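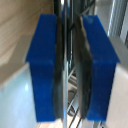 Chapter 7
When the Grip Lets Go

Draft for class use – October printing

What you need before you start: Chapter 5 (force and friction), Chapter 6 up to the part on sensors. Skip the gray boxes if short on time.

7.1 The Galtard drop

Start with a failure. A small one, no injuries, cheap part. Good for learning on.

The cell at Galtard loaded steel rods into a fixture. One arm, two-finger gripper, rubber pads on the inner faces. Pick, lift, turn, place. It had done 981 cycles without a fault on the counter. On cycle 982 the rod slid down through the pads during the lift and went under the guard. Sơn Đào, on shift, heard it hit the floor at 4:40 in the morning. The controller heard nothing. It finished the move, opened the fingers over the fixture, and logged a good place.

Two separate problems there. Keep them apart in your head:

The slip. Why the pads lost the rod.
The silence. Why the machine did not know.

Most students go straight for the first. The second is the safety matter, and it gets most of this chapter.

7.2 Why it slipped

Friction holds the rod, nothing else. Smooth round metal between two flat fingers – contact is a thin line down each pad. Pad compresses, line gets wider, grip improves. Pad wears or picks up oil, grip goes the other way. Slowly. No single cycle looks bad.

Devendra Sachdeva pulled the pads after the drop. Oil film on both, from the rod supplier's rust coating. The wipe-down was on the maintenance sheet, every 231 cycles. Last one signed for: cycle 712. So one was missed, at 943, and the arm kept running becuase nothing in the program asked.

Squeezing harder is the usual first fix. It was tried. Worked for a while, chewed up the pads faster. See Problem 2.

7.3 Why nobody was told

The program checked finger position once, right after closing. Fingers stopped short of fully closed, so something is between them, so carry on. True at that moment. Never checked again.

A thin rod makes this worse. The difference between "holding" and "empty" is only the rod's own diameter plus whatever the pads give. Set the limit too loose and an empty grip passes. Galtard's limit was too loose as well, which came out later in the Pylypenko audit.

Terms you will need:

Grip confirm – a check that a part is held, made at a stated point in the cycle.
Hold monitor – the same check, run continously until release.
Protective stop – motion halts, power to the arm stays on, a person has to clear it.

Before you reach toward a dropped part: stop the cell, lock it out, wait for the arm to settle. Then the guard. Sơn did it in that order. The next cycle was already queued.

7.4 goes through adding a hold monitor to the Galtard program, line by line. Have the listing open.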